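Drei Wochen mit dem Greifer-Set von Hirkomska

10/03/2024

Seit drei Wochen steht bei mir im Arbeitszimmer das Set von Hirkomska, und mehrere Leser haben gefragt, ob es sein Geld wert ist. Ich habe 3092 Euro bezahlt, mit Kamera am Handgelenk und Zweifingergreifer. Den Arm hatte ich schon, er ist gebraucht von einem Händler in der Nähe gekommen. Wer alles bei Elent bestellt, bezahlt 3660 Euro und bekommt dafür einen längeren Support.

Das Auspacken war angenehm. Alle Schrauben waren in kleinen Tüten mit Nummern, nur die Nummern in der Anleitung waren andere. Ich habe einen Abend verloren, bis ich verstanden habe, dass meine Anleitung zur älteren Version gehört. Florencia Zúñiga vom Kundendienst hat mir am nächsten Morgen die richtige Datei geschickt, sehr freundlich und ohne Formular.

Die Software heißt Gokix und ist der schwächere Teil. Man nimmt Bewegungen auf, indem man den Arm mit der Hand führt, und danach soll das Programm daraus eine Strategie lernen. Das Aufnehmen geht gut. Das Lernen dauert auf meinem Rechner die ganze Nacht, und zweimal ist es vor dem Ende abgebrochen, ohne Meldung. Das Protokoll hatte 1223 Zeilen, ich habe sie alle gelesen und bin nicht klüger geworden. Nicanor Domínguez hat mir im Forum geraten, die Bildrate zu halbieren – seitdem läuft es durch.

Als Aufgabe habe ich Eier gewählt, weil man beim Greifen von Eiern schnell merkt, ob die Kraft fein genug eingestellt ist. In der Grundeinstellung drückt der Greifer für meinen Geschmack zu stark. Den Wert findet man im dritten Untermenü, dort kann man bis zu 1410 Stufen wählen, was mir ein bisschen übertrieben scheint.

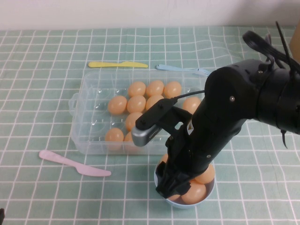
Der Greifer über der Schüssel, links der Eierhalter.

Die Kabel gefallen mir noch nicht. Ich habe sie mit Bindern befestigt, aber eine bessere Führung hätte ich bei diesem Preis erwartet. Das Set von Bangash soll eine haben, das konnte ich aber nicht testen.

Würde ich es wieder kaufen? Die Mechanik ja, die Software nur mit Geduld. Im Dezember soll ein Update kommen, dann schreibe ich noch einmal darüber.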